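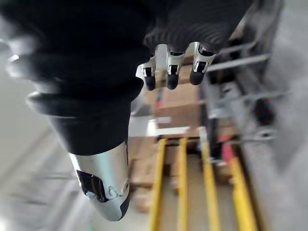
The first rule is that you never reach past the hand, according to a voice from the back of our tour group, who had clearly done this kind of visit before and wanted the rest of us to know it. Our guide laughed and said that was rule four, but yes, please don't.

So that's how my morning at Vorkness started! I'd signed up for the open day back in August and figured I'd get a slideshow and a cookie. I got the cookie, plus close to two hours on how they keep people and robots out of each other's way, and I was way more into it than I expected to be (my kids will confirm I talked about it all through dinner).

**Before anything powers up**

There's a checklist taped up by the door, and whoever is running the session reads it out loud. Not skimmed, read. Sleeve seated at the cuff, fingertips looked over for nicks, floor clear, one person named as the stop person. The stop person holds the button and does nothing else – no phone, no notes, no chatting with visitors. I tried chatting. I got a very polite nod and that was it.

The fabric covers get their own section in the rule book. They keep hair and loose cuffs away from the joints, but a torn one can snag, so a tear of any size means the arm is parked until it's swapped. They used to patch them with tape at the old site in Clarlow and stopped after one bad week.

**Speed and distance**

With visitors in the room, everything runs at 10 percent of full speed. It goes up to 90 for staff-only sessions, and 100 is for when the room is locked. I asked why not just stay slow all the time and was told they'd never finish a day's work, fair enough.
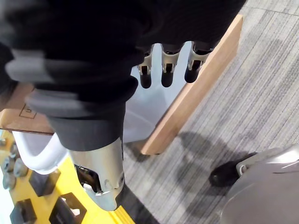

*Fingers, thumb and a foot on the carpet, with the yellow tray at left.*

Floor items were the part where I started taking real notes. Anything the hand is going to work with gets put out first, and then nobody steps in to nudge it. If a piece needs moving, you call stop, wait for the word back, and walk in from the front. Same deal if something falls over. Whitlock, the outfit that trains their operators, makes new people practice that call 200 times before they get a session of their own, which sounded nuts to me until I watched how fast you want to just grab the thing.

They also log near misses, with no names on the sheet. Somebody asked to see one and they passed the binder around – mostly cables and coffee cups.

Parking is behind the Kastia building, by the way, and the sign is tiny. Bring a sweater too, they keep that room cold.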